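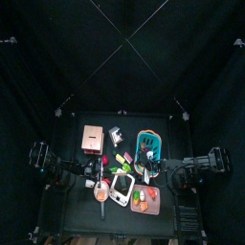 *Black table with a frying pan and a red fruit.*

**Heswood Community Kitchen – progress report to the Azevedo Fund**
2023-10-25
Prepared by Rafferty Okafor

Cooking classes have run every week of term since the grant was paid. We served 1531 meals in the period, 558 of them to people who came to us through the neighbourhood centre. The rest went to class members and their families.

**Classes**

We planned for two groups and are now running 3. The extra one is for people who have just moved into their own place and want to learn a few cheap dinners. Heikki Ojala teaches it and has rewritten the recipe sheets in larger print, with cup measures as well as grams. We have 79 people enrolled across all groups. Attendance dropped during the school holidays and has mostly come back.

**Food supply**

Zornow delivers our dry goods once a fortnight. Rice, lentils and tinned tomatoes have been reliable. Fresh vegetables have been harder. The Somau growers' stall had a poor season for capsicum and zucchini, so we moved to cabbage, carrots and silverbeet and changed the menu to suit. Egg prices also went up, and we dropped the frittata session for now.

**Spending**

We are under budget on wages and over on gas and cleaning supplies. We would like to move part of the wages underspend across to cover this and will send the request on your form. The second-hand fridge in the original budget has been bought. The dishwasher has not – the first quote left out the plumbing, and we are waiting on a new one.

**Until March**

- Finish the recipe booklet and get it printed
- Renew the food safety certificates
- Install the dishwasher
- Decide whether the evening class moves to an earlier start

The receipts and attendance sheets are attached.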